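Guides > Grippers > Hand-held kits > Clearing a counter

Home | Guides | Parts | Reviews | Contact

Print this page | E-mail this page

Virkuvow two-hand kit: practicing on kitchen junk
By Ziad Majali

Quick one. Kit is from Plastelex, two hand-held grippers, squeeze handles, soft pads. Mine took 16 days to arrive. Do this before you record anything you care about.

1. Check the jaw screws. Snug, not tight. Mine came loose on one side.
2. Wipe the pads. Dry cloth, no cleaner.
3. Clear a path to wherever the stuff is going. Don't empty the counter tho, you want clutter.
4. Wrappers first. Come in from above, close slow, stop when the foil starts to crumple. Squeeze harder and it slides out.

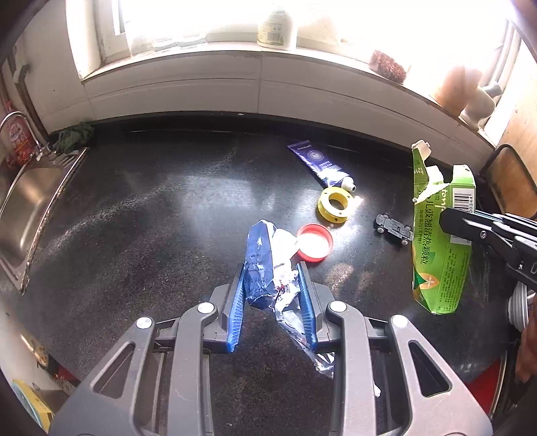 5. Cartons: take them by an upper corner, lift straight up, then swing. Empty ones only untill you get the feel.
6. Bottle caps are the worst. Pinch across the rim, wrists low.
7. Two hands at once comes last. One holds, the other grabs. Swap and repeat.

Pads wear. Spare set is part no. 827, comes in packs of 2. Bohdan Bondarchuk says the Brolex ones fit too but need trimming, haven't tried.

Worth buying? For light trash, yes. Handle spring is stiff and the manual is bad, skip to the pad section. Will add notes on heavier stuff when I get to it.

Print this page | E-mail this page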